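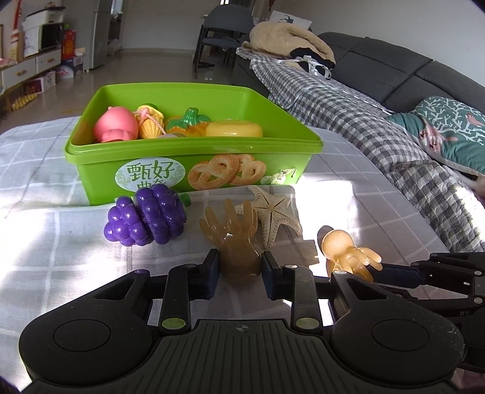 The toy table by the sofa, with the green tub part filled.

Satutdale playroom, progress to April 2014

Hello all at Fondbridge! The sorting is coming on nicely. The pig, the corn cob and the pumpkin have their place in the green tub, and I'd like the grapes and the starfish kept where small hands can reach them (the octopus too, he's a favourite). We've spent 20 of the 30 pounds for tubs and I'd love to put the rest towards labels. Still to do: the book corner, which I'd hoped to finish in February.

Andri Zaugg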